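Zalico Slate

The Zalico Slate is a small tablet computer from Zalico, a hardware maker based in Wiltham. I've kept this entry up since the first model, so forgive me if I get a bit carried away! It's the third in the line and went on sale in April, with a brighter screen, a fresh colour (a sort of mossy green) and a battery rated for 28 hours of reading.

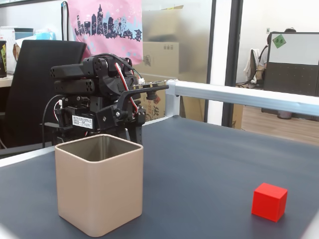 Storage is where the range splits. The base model has 128 GB, the Plusholm edition doubles it, and both take a memory card – hooray for that. Lesia Lytvynenko led the design, and she also brought back the headphone socket, which the second Slate dropped and which I grumbled over for nearly 7 months.

Price at launch was $1,031 for the Plusholm edition. The keyboard cover, made by Ngô, is sold separately and fits the older Slates too.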